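Naming days: how a new baby gets a name

A naming day is a gathering where a family tells other people what a new baby will be called. Many parts of the world have one. The rules change from place to place.

In the hill town of Kivthorpe, the naming day is held in September. Two older relatives each write a name on paper. The baby's parents choose one, and it is read aloud 2 times: once indoors and once at the front door. Guests then eat flat barley cakes. 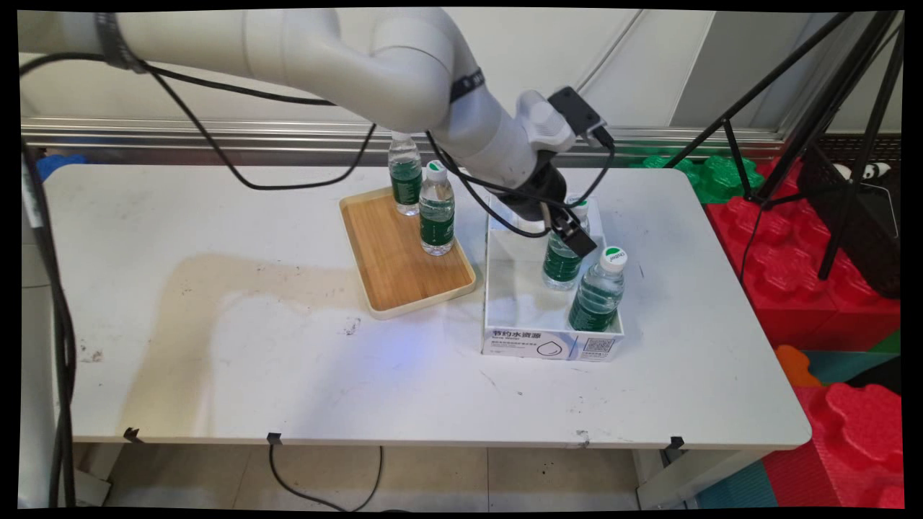

Page last changed: Jul 5, 2023

Who keeps the names?

The names go into a large book called the Derkach. It was started by a schoolteacher, Tamara Moroz, and now holds 2427 names. Of these, 467 belong to more than one person. A shared name is allowed, but the family must ask the older holder first.

What do guests bring?

Guests bring water or salt. Water is poured into one bowl and the parents touch a drop to the baby's forehead. Salt is kept in the kitchen until the first birthday.

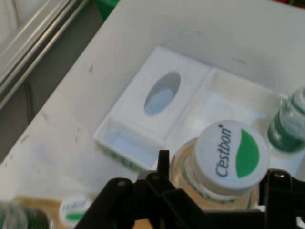

A plastic water bottle with a white screw cap.

Words to know

Ritual: a set of actions done in the same order each time.
Holder: a person who already has a name.

Text by Parvaneh Khosravi.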